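Notebook, December, cloth cell, Prirnby bench

Picking up where the last entry stopped. The planner port to the Clanell stack builds and runs against both arms. Remaining problem is the corner detector on the striped cloth, plus a timing fault in the Brodis bridge that I thought was fixed.

**Corner detector**

Old version: threshold against the white top, largest contour, minimum-area rectangle, take the four vertices. Works for the plain cloths. On the striped one the light lines get classified as table wherever they run out to the hem, so the contour picks up notches and the rectangle fit shrinks inward on two sides. The grasp point then lands inside the cloth and the fingers push a fold instead of taking the corner.

Changes today:

- Morphological close before contour extraction, kernel 8 px. Anything smaller leaves the notches open.
- Replaced the rectangle fit with a convex hull reduced to four vertices. The fit assumed straight edges and the hem is never straight once an arm has had hold of it.
- Area filter on blobs. The specks on the tabletop were getting through as candidates whenever the cloth mask failed, and the planner accepted one as a target. It should have refused on area alone. Added the check in the planner too.
- Arm mask now comes from forward kinematics projected into the overhead view. The color mask is still there behind a flag. It drops the blue parts and keeps the black servo bodies, and the servo bodies merge with the cloth as soon as an arm is near it.

Shadows still count as cloth on bad exposures. The overhead exposure is locked now, which helps, but the window side drifts through the afternoon. Gain schedule would be the wrong fix. Try normalizing against an empty-table reference captured at startup.

**Replay**

Ran the new detector over the stored set, 3,092 overhead images, striped cloth only. Old version rejected or misplaced a corner in 67 of them. New version: 8. Of those 8, most have the gripper over a corner, where there is nothing to detect and the right answer is "occluded". The output message has no such state. Added `visible: bool` per corner. The planner ignores it for now.

**State on the bench**

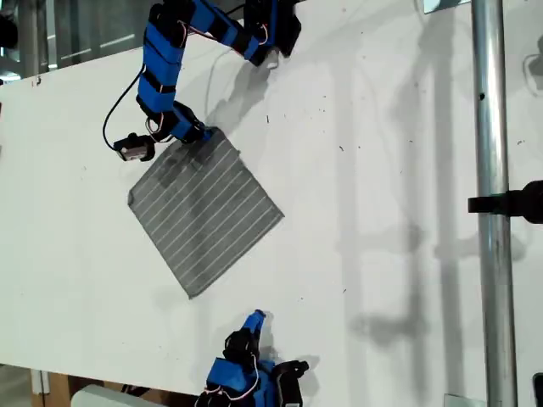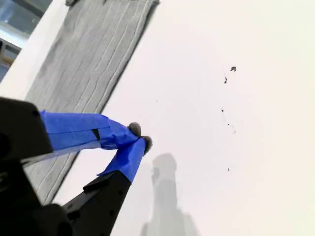

*Striped cloth with one arm at its top corner, second arm below (first); taped fingers with the gray fuzzy pads, nothing in the grip (second).*

The finger geometry in the URDF predates the tape and pads. Collision model had bare fingers, so the planned tip position and the real one disagree along the finger axis. Added a tip offset as a parameter per finger in `tool.yaml` and stopped hard-coding it in the grasp generator. Close command also has to stop earlier with the pads on. Full close drives the servo into current limit and the bridge reports a grasp on nothing.

Grasp check is now two conditions: finger position error above threshold AND current above threshold, both held for five cycles. Position error alone trips on the pads, current alone trips on the start of the move. Thresholds are per arm. Do not copy them across.

**Bridge timing**

The Brodis bridge polls both arms on one thread. With both arms commanded, the second arm's state is stale by a full cycle plus however long the first one took to answer. Worst gap logged today was 45 ms. The lift controller couples the two tips to keep tension on the cloth, so stale state on one side shows up as a slow oscillation in tip separation. I spent most of last week tuning gains for this. Gains are reverted to the values in the Deligiannis branch.

Fix in progress: one thread per serial port, state stamped at receive time, controller extrapolates both to a common time before computing separation. Threads are in. Stamping is in. Extrapolation compiles and has only been run in sim.

Sequence for a two-arm lift as it stands:

1. Detect corners, assign the top one to the upper arm and the bottom one to the lower arm.
2. Upper arm approaches and closes. Wait for grasp check.
3. Re-detect. The first grasp always shifts the cloth and the stored bottom corner is no longer valid.
4. Lower arm approaches and closes.
5. Coupled lift, separation held to the value measured at step 4.

Step 3 was missing in the ported version. It was in the original as a side effect of the perception node publishing continuously; the port made detection a service call and lost it.

**Open**

- `visible` flag into the planner, with a retry from a retracted pose
- reference capture at startup, refuse to start if an arm is over the table
- extrapolation on hardware, low speed, one arm held
- wipe the table before capturing the reference
- delete the color mask once the FK mask has run for a week
- ask whether Clanell wants the tip offset upstream or kept in our overlay

Config committed. Bridge branch is not merged, leave it alone until the hardware run.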